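Walking to work in Halton: notes for my talk, Monday, 20 minutes

Slide 1. Say good morning, say thank you to Vevmont for the room. Speak slowly. Ask who came on foot today and wait for the hands.

Slide 2. Why I began. My office at Stulik moved to the other side of the river and the bus became two buses. I tried walking one time in March and it took 41 minutes, the same as the buses. Do not tell the story of the umbrella, it is too long.

Slide 3. The survey. We sent 2187 letters and 536 people answered. I must say clearly that this is a small part, and people who like walking answer more willingly. Main result: most of them would walk if the route was pleasant, even when it is longer. Pause here.

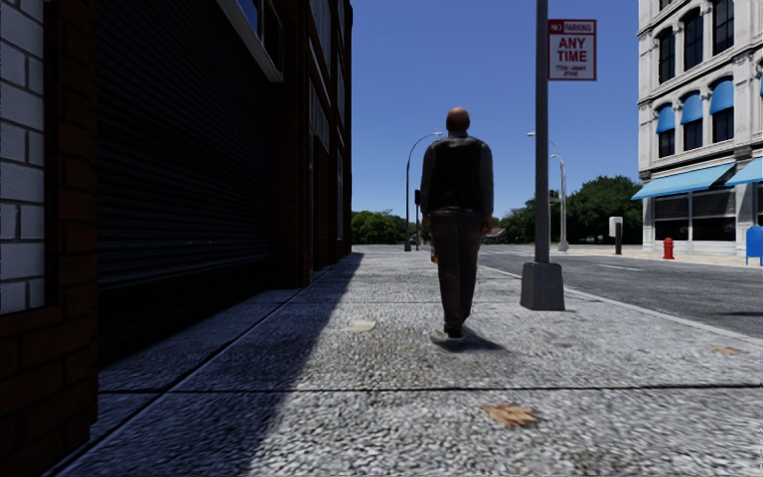
Slide 4. What does pleasant mean? In the answers the word "shade" came very often, and also "somewhere to sit". Lighting was important for those who finish work late. Few people wrote about distance — this surprised me. Read the two comments from the handout, the one about the crossing at Moroz Street first.

Slide 5. The crossing. The green light is short and older people have to wait in the middle. I timed it with my phone on several mornings. If someone asks about the traffic model, say that I am not an engineer and I can send the report afterwards.

Slide 6. What we ask from the town: longer green light, benches on the north side, trees where the pipes allow it. The cost of benches is on the handout, page 2. Do not read the table aloud.

Slide 7. Questions. Repeat each question into the microphone — last time the people at the back could not hear. Sign-up sheet for the September walk is by the door, we meet at 8.15 in front of the library.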